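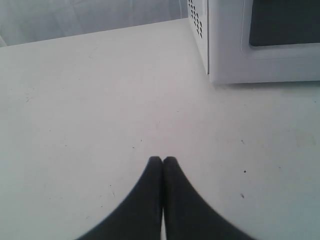

Section 3. Setting up the microwave bench and running the Staltlow protocol

Revision note -- Oct 3, 2024. Replaces the September draft. Steps 6 and 14 changed, rest is the same apart from wording. Questions to Brisa Nava.

3.1 What this section covers

Setup, homing, recording and scoring for the microwave task. One arm, one table, a microwave, a tray, a bowl. Staltlow is our name for the training method under test: the policy gets the full demonstrations plus a second pass over short clips cut around each contact. Vuklow is the baseline, same network, no second pass. Both run on the same bench, same day, same operator. Do not mix benches. Prakance is the control software and handles both.

If you're only here to replay old runs skip to 3.6.

3.2 Before you power up

1. E-stop within reach of your chair. Press it, release it, check Prakance shows the state change.
2. Clear the table down to the task objects. Phones, tape, pens all go on the shelf.
3. Check the backdrop. It should hang to the back edge of the table with nothing leaning on it. Creases are fine.
4. Microwave on the table, door closed. Unplugged. It stays unplugged for every run in this manual.
5. Push the arm cable clear of the elbow by hand and let it fall. If it drops back across the joint, reroute it.

CAUTION: never reach into the workspace with the arm enabled. Not for a dropped bowl, not for anything. Stop first, then reach.

3.3 Homing and gripper check

6. Enable the arm. Wait for READY. (Old draft said wait for the beep -- the beep comes too early.)
7. Press HOME. Arm goes up, then out over the table.
8. Close the gripper with nothing in it. Look at the wrist camera view. Fingertips should meet side by side. A sliver of light between the fingers lower down is normal. A gap at the tips is not.
9. Gap at the tips: open, power off the gripper, wipe the inner faces, try again. Still there after a second try, log it and stop. Don't shim it.
10. Save one closed-gripper still from the wrist camera as the session reference. The scoring script compares against it later and will complain if its missing.

Note: specks on the tabletop don't matter. We tested this. Wiping halfway through a session does matter, as the lighting response shifts while the table is damp. Wipe before or after, never during.

3.4 Placing the objects

11. Load a layout file. Prakance draws the outlines over the fixed camera view.
12. Move each object until it sits inside its outline. Microwave first, tray next, bowl last.
13. Confirm the layout. The software takes a snapshot and locks the episode name.

Layouts are drawn at random from the session list. Don't reorder them because one looks easier to set up. If an outline lands partly off the table, press SKIP and the layout gets flagged.

3.5 Recording a run

14. Choose the policy from the blind menu. It says A or B, and you aren't told which is which. Sepúlveda holds the key (the shared results folder, locked until scoring closes).
15. Hands off the table. Press RUN.
16. Keep one hand near the e-stop. Watch the arm, not the monitor.
17. The run ends at 45 seconds or when the policy signals done, whichever is first.
18. Enter the outcome straight away: success, partial, fail, abort. One line of comment if anything was odd.
19. Reset the objects. Go back to step 11.

CAUTION: transit moves are fast, mainly between the microwave side and the tray side. Stay seated. Leaning in for a better look is how sleeves get caught.

An abort isn't a fail. Use abort for e-stop, lost camera stream or a layout error. Use fail when the policy had its time and didn't do the task. This got confused in the September draft and we had to throw out 3 sessions.
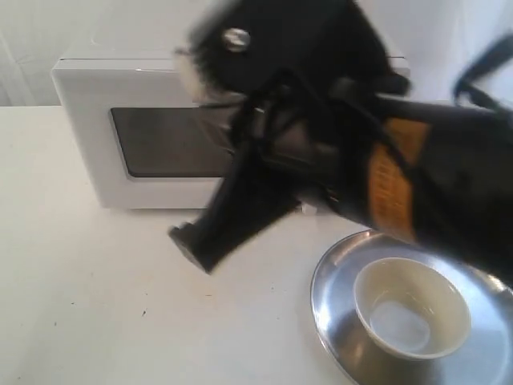
Do I need to discard an episode if some of the video shows motion blur?
Keep it. Blur in fast transit moves is expected and both policies were trained on footage that has it. Discard only if the stream dropped or the timestamps jump.

3.6 Replay and scoring

20. Close the live session first. Replay won't open otherwise.
21. Open the episode list, filter by session, press REPLAY. The arm does not move in replay. If it does, hit the e-stop and call Brisa.
22. Score from the fixed camera. Use the wrist camera only to settle whether contact was made.
23. Score each episode alone, start to finish, no scrubbing back and forth to find a nicer moment.
24. Second scorer repeats without seeing the first score. Disagreements go on the list, don't talk them over in the room.

What counts. Success = the object named in the instruction ends up where the instruction says, released, gripper clear. Partial = contact made and object moved but not released or not in the target area. Anything less is a fail. A bowl that tips over at the end is a partial even if it lands in the right place. People argue about this one. It's still a partial.

3.7 What we have so far

Training set is 500 demonstrations, same set for both policies. Evaluation is 300 runs, split evenly between A and B. The key is still locked so there is no headline number here and please don't quote one.

What can be said without the key, from operator comments only:

- most failures happen at first contact, before anything has been lifted
- slow approaches get fewer aborts, which we did not plan for and are not scoring
- bowl rim grasps go wrong in a different way from tray edge grasps -- comments on the tray mostly mention glare, and we haven't checked if glare is the cause

The last point needs its own test. Matte tray against shiny tray, same layouts, nothing else changed. Not in this protocol. Don't swap the tray on your own to find out, it breaks the comparision for everyone.

3.8 Common problems

Arm won't enable. Check the e-stop is released, then the gripper power. In that order.

Outlines don't line up with the table. Somebody moved the fixed camera. Rerun camera calibration (Section 2), then take a new session reference from step 10.

Policy signals done right after RUN. Usually the wrong instruction text got loaded. Abort, reload the layout, repeat. Comment it.

Arm brushes the microwave. Let the run finish unless it's pushing. If it's pushing, stop. Put the microwave back inside its outline before the next run, even if the shift looks tiny.

Script complains about the reference still. Step 10 was skipped. You can't add it afterward -- session has to be rerun.

3.9 Shutting down

25. HOME. Wait for it to finish.
26. Disable the arm, then gripper power, then main power.
27. Bowl and tray go in the bench drawer. Microwave stays where it is.
28. Upload before you leave. Check the episode count in the folder matches the count in Prakance.

Continue to Section 4 for changing the finger pads.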